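How I Do Customer Risk Ratings at a Small Firm (Without Losing a Week to It)

I look after compliance for a little payments business in Trarnthorpe, and when I started, our customer risk file was a spreadsheet with 124 rows and a column that just said "fine?" So I rebuilt it. This is the way I do it now, and if you have a similar pile you can probably get through it in a few afternoons.

Before you start

Get your written policy out and read the part on risk. Mine was four pages long and two of them were about a product we'd stopped selling! Fix that first. You'll also need your customer list, the ID documents you hold and the date each file was last looked at.

Step 1: Pick your factors

I use five: who the customer is, who owns them, where they operate, what they buy from us, and how the money arrives. You can add more, but I tried eleven once and gave up by lunchtime.

Step 2: Score each one

One is low, two is medium, three is high. Write down what each number means for each factor, in plain words, so that two people looking at the same file land on the same score. My colleague Lahcen El-Sayed and I scored 30 files separately as a test and disagreed on 19 of them - nearly all on ownership. We rewrote that section and tried again.

Step 3: Set your overrides

Some things should push a customer straight to high whatever the total says. A politically exposed person is one on our list. An owner we can't identify doesn't get a score at all, and the file stops there until we can.

Step 4: Write the reason down

Two sentences in the file is plenty. "Medium, because of overseas suppliers, invoices seen in January" beats a bare number every time someone asks you about it later.
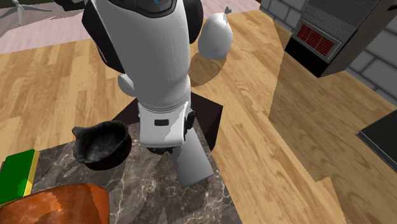
Step 5: Set the review dates

We look at high every year, medium every two, low every three. Put the dates in a calendar that more than one person can see. Some 80 of ours came out low, so I spread those across the months (do this, or they'll all land on you at once).

Step 6: Get it signed off

Fulgencio Goicoechea, our director, reads the summary and every high-rated file, then signs and dates the front sheet. Save the old ratings too. I keep mine in a folder by year, with the version of the policy we were using at the time.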